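The Reference Weight

The Ehlers scale had been wrong for 21 days before Svenja Pfister found out. The error was small. It read 7 grams over on any load above 6 kilograms, and it read true below that. A postal counter would have accepted it. The grain office at Bultine did not, and had sent a letter.

She read the letter twice at her desk in the inspection office. It was dated Mon 19 December and signed by Shona Gunn, who ran the grain office and had run it for as long as Svenja had been an inspector. The letter listed the loads, the readings and the differences in three columns. There was no complaint in it. At the bottom Gunn had written: "Please advise which instrument is at fault, yours or mine."

The procedure for a disputed scale was four pages long. The instrument was to be placed on a level surface, left for one night at room temperature, and tested with reference weights in rising order, then in falling order. Each reading was to be taken after the pointer had been still for a full minute. If the two sets of readings disagreed, the fault was in the spring. If they agreed with each other and disagreed with the weights, the fault was in the adjustment. The procedure did not provide for a third case.

Svenja drove to Bultine with the reference set in its case on the passenger seat, the belt fastened across it. The road followed the canal. There had been frost, and the locks at Numus were closed for the season. She stopped once to check that the lid had stayed latched.

Gunn had cleared the back office. She had also put a spirit level on the bench and left it there, so that the bubble could be seen without anyone having to mention it.

"You'll want to leave them overnight," Gunn said.

"Yes."

"The heater goes off at six."

"Then it will have to stay on."

Gunn wrote this down. She kept a ledger for the building as well as one for the grain, and the heater had its own page.

Svenja took a room above the bakery. The room had a bed, a chair and a set of bathroom scales, which she moved into the hallway. She wrote up the journey, the condition of the case and the temperature of the back office at the time of arrival. She left the line for remarks blank.

In the morning she tested the scale upward to 10 kilograms. It read true, and true again, and 7 grams over. She tested it downward. The figures matched. She recorded an adjustment fault and reached for the seal.

"Test mine," Gunn said.

Gunn's instrument was a Berkia beam balance. It was older than the Ehlers by a wide margin, and the grain office had used it for every disputed sack since the office opened. It was not on the register. Svenja said that she had no authority to certify an unregistered balance. Gunn said that she was not asking for a certificate.

The balance read true at every load. Svenja changed the order of the weights and repeated the test. She exchanged the pans and repeated it again. After the third run she put the largest reference weight back in its slot and noticed that the slot had a chip of varnish in it. She looked at the underside of the weight. There was a repair there, a plug of softer metal the width of a pencil, filed flush and sealed. It was a proper repair. It carried the initials of the inspector before her, and it was not in the book.

"How old is that?" Gunn said.

"I don't know."

"Does it matter?"

Svenja considered the question in the order the procedure would have wanted. If the repaired weight was light, the Ehlers would have read under with it, and it had read over. If the weight was heavy, the Berkia would have shown it, and the Berkia had shown nothing. Unless the Berkia was itself wrong, in the same direction and by the same amount. That could be so if the same inspector had once set it with the same weight.

She asked to see the ledger for the year of the repair. Gunn brought it without having to look for it. The inspector's visit took up one line. He had arrived at noon, adjusted the balance, accepted a cup of tea and paid for 200 grams of seed barley. The price was given. The barley had been weighed after the adjustment.

"I should have him to thank for the last two harvests, then," Gunn said. "Or the farmers should."
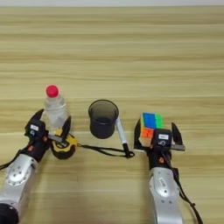 The national laboratory took the weight in January and kept it for a month. Its report came with a form for the return of the case, a bill, and an invitation to visit the mass room, which Svenja accepted. She had expected stone. The bench in the outer room was a light wooden table with the grain running the long way in pale beige, honey and tan, against a white wall. The technician explained that fingerprints had mass and that breath had temperature. Svenja thought of the back office at Bultine and of how near she had stood to the pan. She asked whether the wood moved with the weather. The technician said that all of it moved, and that they kept a record.

The weight was heavy by 7 grams. The Ehlers scale had been right. The Berkia had been wrong since the day it was adjusted, and so had the reference set, and they had agreed with each other perfectly.

Svenja wrote to Gunn the same evening. She set out the loads, the readings and the differences in three columns. She stated that the instrument at fault was hers, that Gunn's was at fault as a consequence, and that a corrected set would be brought to Bultine when the locks opened. She enclosed payment for the shortfall on the barley, worked out in proportion and rounded up to the nearest coin.

The reply came within the week. Gunn had entered the payment in the ledger under the original line, with the date. She asked whether the heater could now be turned off.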